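How to Get Your Day Crew Ready to Teach a Table-Clearing Robot

Posted Friday, August 16, 2019

I run the day crew at Wundcombe, a conference center with a big café on the ground floor, and since spring we've been teaching a robot arm to clear tables. I say "we" because it's my crew doing the teaching. They walk around with a hand-held gripper, do the job they've always done (cups, napkins, pens people leave behind, those little creamer tubs), and the recordings go off to be turned into something the arm can learn from.

A few people at other sites have asked me how we set it up, so I'm writing down the whole thing, including the parts I messed up. It's mostly about people and schedules. If you want to know how the learning part works, ask your vendor, I just know which button starts it.

What you need before you start

Our arm comes from Tronstead and rides on a cart. The job lists and the upload side are in a program called Custodent, and that runs on any tablet. You'll also want at least 2 hand-held grippers so a pair of people can work the same room, plus spare padding tape for the fingers, a charging spot with a lid or a door, and a plain paper sign-out sheet. We tried doing sign-out on the tablet and went back to paper in a week.

Step 1. Talk to the crew before the boxes show up

I did this backward. The grippers arrived on a Monday, I was excited, I opened everything on the break room counter, and the first question I got was "So is this thing taking my job?" I didn't have an answer ready and it showed on my face!

Go to your manager first and get three things in writing. Will anyone's hours go down? Is recording time paid at the normal rate or higher? And who gets to see the recordings? Ours came back as no cut in hours through the end of the trial, a small bump for recording time, and recordings that go to the vendor and to me and can't be used in anyone's review. That last one mattered more to people than the money did. If your manager won't put it in writing, I'd wait.

Step 2. Write down the job the way people really do it

We had an official table-clearing sheet. It was written years ago and it said to start at the far corner and work toward yourself. Hardly anyone on my crew works that way. Most of them grab the tall stuff first so they don't knock it over, then sweep the flat trash together.

So spend a morning just watching and taking notes. Ask people why they do a thing, but don't fix it. I ended up with 14 short tasks, each one small enough to do without stopping: lift a cup and put it in the bin tray, pick up a flat napkin, stand up a menu holder that's fallen over, and so on. Those became the job list in Custodent.

Step 3. Let everybody play with the gripper first

Give each person a full session with nothing recording. The gripper feels silly for the first few minutes — you know exactly how to pick up a napkin and suddenly you can't. The fingers are thick and they don't feel anything for you, so flat things on a smooth table are the worst. Our people found their own tricks, like sliding a napkin to the table's edge and pinching it there.

Things I tell everyone now:

Open the fingers wide before you go down to the table.
Keep your free hand out of the way unless the task calls for it.
Move a little slower than you normally would, but don't creep.
If you drop something, finish the try and mark it as a drop.

That last one is hard for proud people. Gráinne Carroll has been on this crew longer than I have and she hated marking drops. She'd delete the try and do it over. I had to ask the vendor whether the drops were any use to them, and they said yes, please keep those, so I passed that on and she now marks them with great ceremony.

Step 4. Set up the tables for recording

We record in the side room off the café, between the breakfast crowd and the lunch crowd. You want the same tables and seats your guests use, because what the crew does changes with the furniture. People reach around a padded bench differently than they reach around a loose chair.

Watch out for shine. Our overheads leave bright patches on some of the tabletops, and I spent a week pulling blinds up and down trying to get rid of them. Then I asked, and I was told to leave the light the way it normally is when people work. Fine by me! Wipe the table, start, and leave the blinds alone.

Step 5. Keep sessions short and swap often

Wrists get sore. The gripper isn't heavy when you pick it up, but you notice it later in the shift. We do twenty minutes on, then swap to regular floor work, and nobody does more than three turns a day. I'd hold to that even if you're behind. In our second week I let people go longer to catch up and I had two wrists wrapped by Thursday.

Pairing helps too. One person records, the other resets the table and taps the tablet, then they trade. It's also just more fun, and you'll hear them arguing about the right way to pick up a spoon, which is a conversation I never expected to be paid to listen to.

Step 6. Check the recordings the same day

Custodent shows a row for each try with a little preview. I go through them after lunch with coffee. I'm looking for the wrong task name, a session left running while somebody walked down the hall, or a guest's face. Anything with a guest in it gets deleted right there, no discussion.

Our best day was 254 tries. A normal day is lower, 178 on the one I have open in front of me, and I've stopped putting the daily number on the whiteboard. For a while I had it up there with names next to it and people got weird and competitive and the tries got sloppy. My fault. The board now says which tasks still need more and that's all.

Step 7. Plan for what changes on the floor

The arm started doing real tables in July, on the quiet side of the café, with someone nearby. It's slow. It's decent with cups and pretty bad with napkins. So the job hasn't gone away, but it has moved around, and you should have a plan for that.

Somebody has to mind the cart. We made it a proper role with its own line on the schedule, because before that it landed on whoever was closest, and whoever was closest still had a full section to clear. Somebody has to deal with guests who want to talk about the robot. And somebody has to call Duggan, our service company, when the arm stops with its light blinking, so tape the phone number to the cart.

The part I didn't see coming was how much the crew would care about how the arm does things. They can spot their own habits in it. One of my guys watched it come in sideways at a cup and said "well, that's Gráinne," and he was right, she's the only one who does it like that. I've got people asking for recording shifts now who wanted nothing to do with it in April. I've also got one who still doesn't want to, and he doesn't have to. Please make it optional and mean it.

Step 8. Look after the gear

End of shift, wipe the grippers with a barely damp cloth, check the screws, and run your thumb over the tape on the fingers. If an edge is lifting enough to catch on a napkin, change it before the next session. Put them on charge with the fingers open. Write your name on the sheet. I keep a second sheet for anything that felt off, even if it's just "squeaky."

When a pair is ready to go, have them do one dry run over the table with nothing in the fingers, just open, down, close, up, so the hand gets used to it again before the real tries.

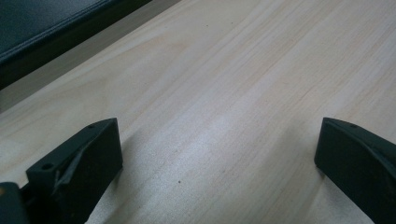 Then pick the first task off the list and get going. We always start with cups since they're easy and everybody likes to begin with a win, and we leave napkins for the second turn. In September we're adding the upstairs meeting rooms, with glass water pitchers, and the crew has already told me those are staying off the list until they've had a good long practice session. I'll post an update after that.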